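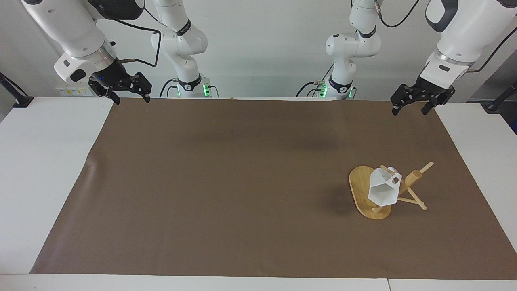

The night shift at Gralisen began when the last bus left the yard, and I liked it for the quiet. In the daytime there were opinions. At night there was only me, the two arms, and the work sheet from Lenihan, who paid for the test and wanted a winner.

There were 2 candidates. One was the Prorby controller, old and polite, which waited a little before every close of the fingers. The other was the Bameo, which did not wait for anything. The fingers were the same for both, the mug was the same, the wooden mug tree was the same. Only the mind behind the arm was changed, and I changed it myself, with a screwdriver and a cable, at midnight.

My grandmother had such a tree in her kitchen. When I was small I was not permitted to touch it, because her cups were thin and I was a child who ran. So I would stand with my hands behind my back and look. I thought of this often while I stood beside the table with my hands behind my back.

The Prorby had finished its part on Friday. It had tried 1,027 times and I had written each result in the same blue notebook. Its mistakes were all of one kind. It came near to the peg, it stopped as if it had heard a noise in another room, and then it went home with the mug.

Now it was the turn of the Bameo, and I had reached attempt 149.

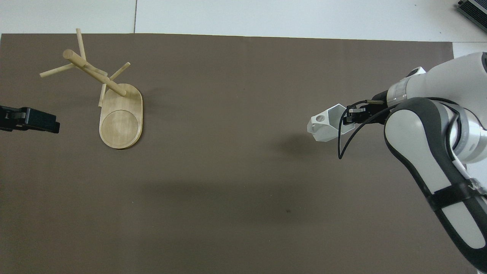 I had noticed something by then, and I did not know in which column to write it. The Bameo had begun to wait. It was a very short wait, shorter than a breath, and it came always at the same place, before the fingers let go. I looked in the settings. There was no wait in the settings. I put my hand on the controller box, and it was warm as usual.

I made the test again with the lights of the hall turned off, then with the radio on. The wait was there. I pulled the cable, I counted slowly, I put the cable back. The wait was there, and perhaps it had grown.

At four in the morning I telephoned the woman from Lenihan, who did not sleep much either. She listened to me until the end.

"Does it drop the mug?" she asked.

"No," I said. "Not since it started."

"Then which one is better?"

I looked at the notebook. I told her I would need one more night, and she said that the other laboratory had asked her for the same thing.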